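# Recording demonstrations for the wire sorting project

Last updated 2 January 2022 by Haris Atanasov

Read this before you book a slot on the two-arm station. It covers a full recording session for the wire sorting task, from power-up to copying your files off. If you only want to replay someone else's session, skip to step 5.

You need a station login, a partner for your first two sessions, and the box of wire offcuts from the shelf under the Plirovon bench. Don't cut new wire. There is plenty in the box, and the short pieces are the ones the grippers handle worst, so we want them in the data.

## 1. Power up

1. Check that the emergency stop is pressed in.
2. Turn on the main supply, then the arm controllers. Left first, then right. The software assigns ports in that order and will swap the arms if you do it backwards.
3. Log in and start the `urnunano` launcher.
4. Release the emergency stop and press Home.

Keep your hands outside the enclosure while the arms home. If one of them stops partway, press the emergency stop and move it back by hand with the power off. Last November we lost two sessions to a cable that had caught on the rail, so look along both arms for snags before you try again.

## 2. Set up the bins

The bins go in a row near the back wall, within reach of both arms: black on the left, yellow in the middle, green on the right. Push them together so their sides touch. A gap between bins is wide enough for a wire to fall through, and neither gripper can get it out again.

Sort by color:

- red wire in the black bin
- orange-red wire in the yellow bin
- white wire in the green bin

Red and orange-red are close under the station lights. If you can't decide on a piece, hold it against the sample card taped inside the cupboard door. If you still can't decide, leave it out.

## 3. Record

Press the left pedal to start an episode and the right pedal to end it. An episode is one wire, picked up and released over the correct bin. Keep these habits:

- Start every episode from the home pose.
- Approach from above and close the gripper slowly.
- Let go low over the bin – a wire dropped from higher up tends to spring out.
- If you miss, try again within the same episode. Only discard it if the arm faults or you bump the rail.

The controller cuts off any episode longer than 3,000 time steps. Most people run over it on their first day. If it keeps happening, practice with recording off until you are comfortable with the pedals.

Either arm may serve any bin, but don't bring both grippers over the bins at speed. The collision check covers the arms and the rail. It does not know about the cables.

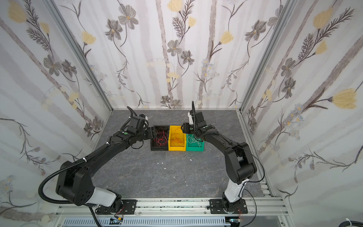

Wires that are already tangled can stay tangled. We used to comb them out between episodes, and the first policy we trained could not cope with a full bin. Empty the bins only when wire starts to stand above the rim. Press the emergency stop before you reach in.

## 4. Label

Open the Eglītis viewer and go through your episodes in order. Mark each one `good`, `retry` or `discard`. Use `retry` for anything where the gripper missed at least once but finished the job. Do this on the same day, while you still remember what happened.

## 5. Replay

Choose one `good` episode and replay it with the bins in place and no wire to pick up. The arms should follow your motion closely. If they are off to one side, the homing was bad and the whole session is suspect. Write that in the log and don't upload.

## 6. Upload and shut down

Copy the session folder to the Dondberg drive and wait for the checksum. As of this update the set holds 2,461 episodes, 235 of them marked `retry`. The more of the second kind we get, the better.

Home the arms, press the emergency stop, and turn off the controllers, then the main supply. Put the offcuts back in the box and sign the log.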